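Unach Hospitality Basics – Handout 2
Clearing and resetting tables
Munport campus, room 1513

Read before class. Short version of what I said last week plus the bits I skipped.

Order of work. Food first, then plates, then bowls, then anything big. Condiments last. People always want to grab the ketchup first as it's easy to grab, then there is nowhere to put it down. Leave it.

Scraping – one plate takes the scraps, usually the biggest. Everything else stacks under it by shape. Ovals with ovals. Do not put a round bowl on an oval plate and walk, it slides.

Practice tables are white tops, play food. Same rules as real food, please. A toy tomato on the carpet counts as a drop.

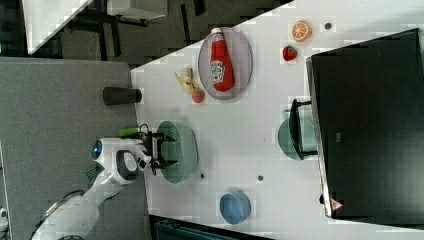 Plates close to the edge get moved in before you do anything else. Same for cups, esp. on the side people walk past. Bottles lying down on a plate: lift the bottle off, stand it up, cap tight, then take the plate. Never carry a plate with a bottle rolling on it, I saw that twice on the Bowen visit and both times it ended on the floor.

Carrying. Up to 300 g of leftovers on the top plate, more than that and you make a second trip. Thumb on the rim, not in the food. Elbow in.

Wiping: top to bottom, overlap your strokes, do the edge too. Edge is where teh sticky stuff sits. Spray on the cloth and not on the table if guests are still seated.

Reset – plates down first, flat of the oval facing the chair. Then bowl, cup, condiments in the middle within reach of both sides. Step back and check from the aisle.

Terms to know for the quiz:
bus – to clear a table
reset – to lay it again for the next guests
drop – anything that leaves the table by accident, broken or not
dead plate – a plate waiting on a table after the guest is done

Reading: Zustow workbook, unit 2, clearing section only. Skip the wine part, we do that in November.

Bring a cloth and closed shoes. Sign-up sheet is on the door, pairs pls.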